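Last updated: 19th August

Cabinet day at last! I have been wanting to sort out the long low one under the window ever since the Grorkedlow boxes came in, and this morning I finally got both hands free for it.

Started with the Nakamura stuff. Two years of test sheets, most of them single pages stuffed in any old how, and (this made me very happy) the missing calibration notes from last October were in with them, folded inside a Brekard price list. They go in the drawer by the scales from now on. Please leave them there!

Then the Dultex swatches. We have 9 sets, all different sizes, and I tried them upright first, which was hopeless because they slump over as soon as you take one out. Flat is so much better. I moved the whole lot to the tall rack and labeled the ends with a fat marker, so you can read them from the bench without bending down.

Wiped out the inside of the cabinet while I was there. Sawdust in the back corners, plus a pencil I have missed since spring. The rule I want to try is flat things only, blue for anything we are still working on, and no stacking. 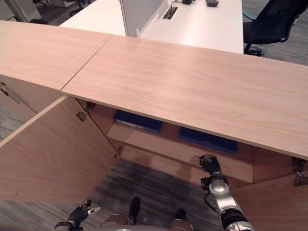

I love how easy it is to reach in with both doors swung right out. The hinges could do with a quarter turn on the screws, so the small screwdriver is on my list for tomorrow.

Still to do: the old order forms, 1,000 of them in a carton by the sink, all with the wrong phone number. I want to cut them up for scratch pads, the paper is lovely and thick. If anyone has a use for them whole, write it under this entry before I get to the guillotine.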